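Minutes, September meeting, Fikinville Screen Club
Started 7:10 p.m., upstairs room

**Previous minutes.** Accepted with one fix. The August note said the group "enjoyed" the first season finale of *Nornelo*. Several people asked for that to read "finished."

**1. Nornelo, season 2, episodes 1 to 4**

Tala Fakhoury led. She had watched all four twice and was not sure the second pass was worth it. Her main complaint was the time jump. The writers skip a whole winter, drop Helmy back at the harbor with a beard and a grudge, and then spend most of episode 2 having people tell each other what happened in between. If the missing winter matters that much, she said, they should have filmed it.

Others thought the jump was fine and the dialogue was the trouble. The long dinner in episode 3 was brought up as the best thing so far. Tala agreed it was well acted but asked what anyone at the table knew by the end that they hadn't known at the start. Wania learns about the letter, but she'd guessed it in season 1, and the show seems to have forgotten that.

On the Wania and Helmy romance: no agreement. A few members find it sweet. Most think it was put in when the writers ran out of things for Wania to do. She was a smuggler with her own boat last year and now she mostly waits on docks. It was noted that the reviews keep calling the season "slow-burning," and the question was raised of when the burning part begins.

Episode 4 cliffhanger (the lighthouse shooting): the group does not believe Helmy is dead. His name is still in the opening credits and he hasn't had the talk with his brother yet. If he wakes up in a hospital bed at the top of episode 5, Tala wants it recorded that she called it.

**2. Fan convention**

The organizers are promising 600 seats and a cast panel. Last year's flyer promised a cast panel too, and what we got was the man who did the boat sounds. He was good, but he was on for fifteen minutes. Tickets are non-refundable. Decided to wait until there are names on the schedule before anyone books as a group.

**3. Newsletter**

Goes to some 200 addresses. How many of those people open it is unknown, and the sign-up service's numbers were looked at and not much trusted. The proposal to add a star rating to each review was argued over again. Against: people will read the stars and skip the review. For: they skip the review now. Put off to next month.

The breakfast page stays in for one more issue. Layout proof passed around, no changes asked for:

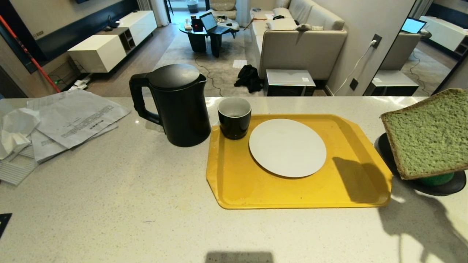

*Green bread, plate and kettle, breakfast page*

Request that the page carry a recipe next time, tested by someone other than the person who sends it in.

**4. Next viewing**

Episodes 5 and 6 of *Nornelo*, then a vote on whether to go on to the end of the season or switch. Suggestions for a switch should be finished shows only. The group has been burned by cancellations and would like an ending, even a bad one.

**Actions**

- Tala: write up episodes 1 to 4 for the newsletter, and keep the time jump to one paragraph
- Tala: check the convention page for confirmed guests
- Everyone: watch episode 5 before the meeting, and no spoilers in the group chat

Closed 8:50 p.m.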